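Über uns

Hallo, ich bin Shona Leckie, und zusammen mit Zlatko Vidmar habe ich Nuvetti gegründet. Wir bringen Robotern Hausarbeit bei, und zwar per Fernsteuerung: Jemand von uns nimmt die Griffe in die Hand und macht die Bewegung so lange vor, bis sie sitzt. Angefangen haben wir zu zweit in Prirnmont, inzwischen sind wir 5 Leute und eine sehr laute Kaffeemühle. 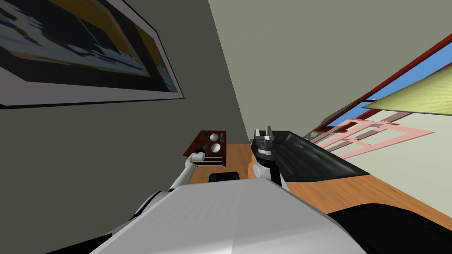
Vormachen klingt leicht, aber meine ersten 100 Durchgänge waren zum Weggucken! Geübt wird bei uns meistens in simulierten Wohnungen, da geht nichts zu Bruch. Ein Beistelltisch mit zwei weißen Tassen, direkt neben dem linken Greifer – da halte ich heute noch die Luft an. Zlatko hat die ruhigere Hand, das gebe ich ungern zu. Dafür bin ich schneller (sagt auch unsere Statistik).

Im Dezember haben wir unser Projekt Rustar abgeschlossen, mit 2526 Vorführungen, jede einzelne von Hand gesteuert und danach noch mal durchgesehen. Was verwackelt war, flog raus.

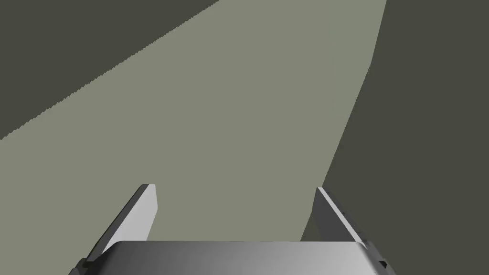 Neue Leute lernen wir übrigens selbst an. Nach 35 Minuten Übung ist bei uns Pause, das ist Pflicht, danach werden die Finger müde und man steuert schlampig. Vorkenntnisse braucht ihr keine, Geduld schon eher. Lust bekommen? Dann schreibt uns oder kommt nachmittags auf einen Kaffee vorbei!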